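My building sends out a newsletter every March, and this year 314 words of it were about how to be a good neighbor. Wave, it said. Learn names. I have lived beside the same man since the Detby Street bakery closed, and we have never waved. 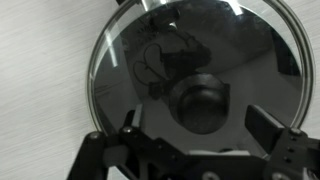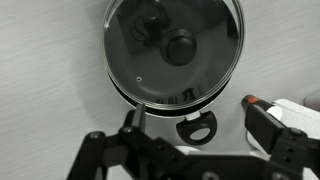
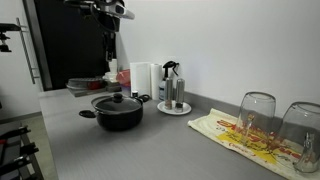
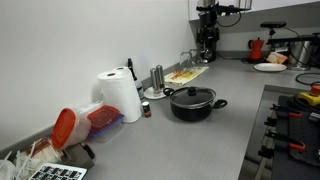 We nod. A nod asks for nothing — no weather, no weekend plans. I suspect we would carry each other out of a fire and then nod. Put that in the newsletter, along with the bike room hours, which are still wrong.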